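Plolari Credit Union Drops Fee on Replacement Cards

Members of the Plolari credit union will no longer pay to replace a lost or damaged debit card, starting in September. The current charge is $18 per card, with a higher price for rush delivery.

The change covers personal and small business accounts. Members can still ask for a rush card, but the first one in any year will be free as well. Cards that expire are already replaced at no cost, and that stays the same.

Plolari has branches in Draseck and Duangkaew and serves about 800 households between them. Branch manager Nantana Nakpan said most requests come from people who leave a card in a store or a machine and find the next day that it has been blocked.

"We were charging people at the moment they had no way to pay for groceries," Nakpan said. "It brought in very little money."

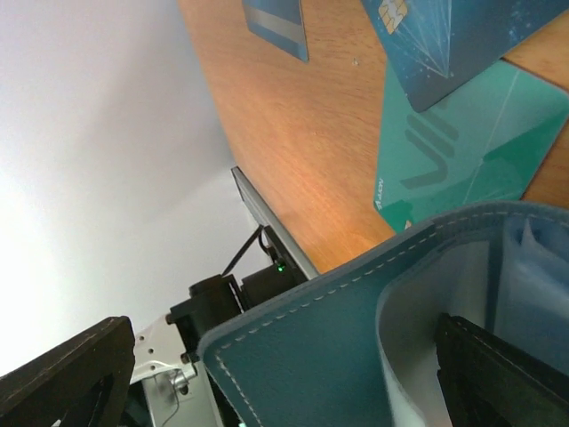
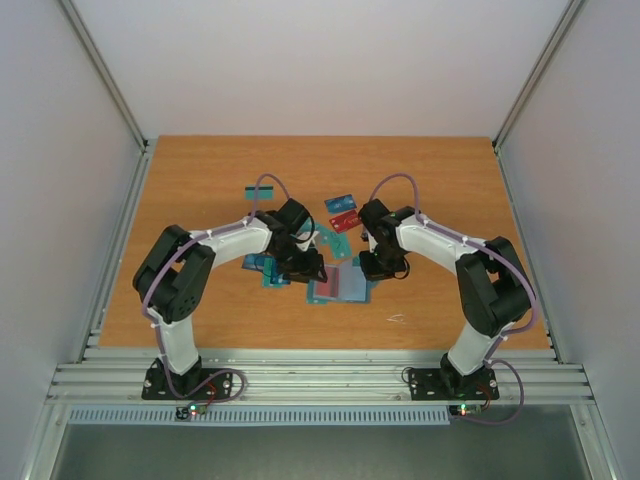 Anel Adams wrote in to say the fee should have gone years ago, and that the wait is the bigger problem. Adams replaced a card twice last winter and both times went more than a week without one, driving to the Draseck branch to take out cash before it closed at 3. A free card is fine, Adams wrote, but a card printed at the counter would be better.

Nakpan said the credit union has looked at printing cards in the branch and has made no decision. For now, members without a card can withdraw up to $400 a day at the counter with a photo ID.

Fees already paid this year will not be refunded. Members who report a card missing before the change takes effect will be charged the old rate, even if the new card arrives later.

Lost cards can be reported by phone at any hour or in person at either branch. The Duangkaew branch stays open until 6 p.m. on Friday.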